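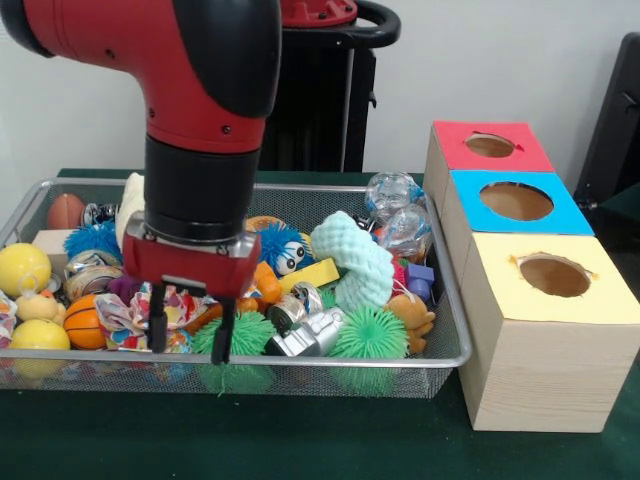 Toys in a tray on a green tabletop.

Repotting Houseplants: Guidance from the Pimari Plant Advice Desk

Most foliage plants kept indoors require a larger pot every second year. The work is best carried out between March and May, when new growth has started. Plants in flower should be left until the blooms have dropped.

Select a pot one size larger than the present one, with at least one drainage hole. Pots that have been used before must be scrubbed with hot water and dish soap, rinsed, and left to dry overnight. Clay pots should be soaked for 20 minutes prior to planting.

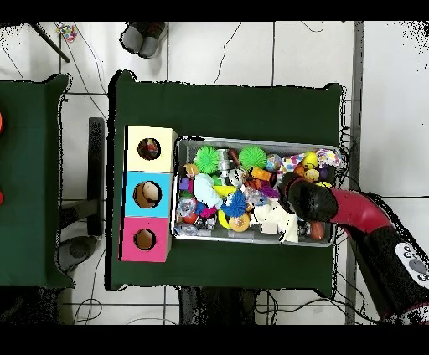 Water the plant the evening before. On the day, support the stem at soil level, tip the pot, and ease the root ball out. Circling roots may be loosened by hand. Brown, soft roots are to be removed with clean scissors.

Place a layer of fresh potting mix in the base and set the plant at its former depth. Fill the sides in stages and press lightly. For a medium pot, 500 ml of water is sufficient at first; any water standing in the saucer after 20 minutes should be poured away.

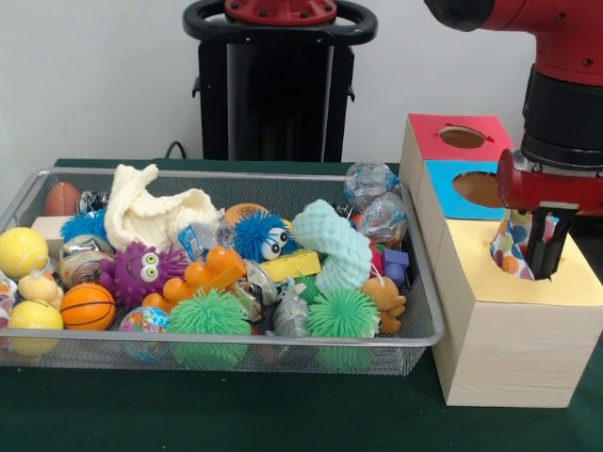

Keep the plant out of direct sun for two weeks. Fertilizer should not be given during the first month. Some yellowing of the lower leaves is normal and does not call for extra watering.

Cacti and other succulents are treated differently. They are repotted into dry, gritty mix and are not watered for one week. Please refer to Leaflet 309.

Text reviewed by Celina Pawłowska, Plant Advice Desk. Printed copies are available at the Rostton office on request.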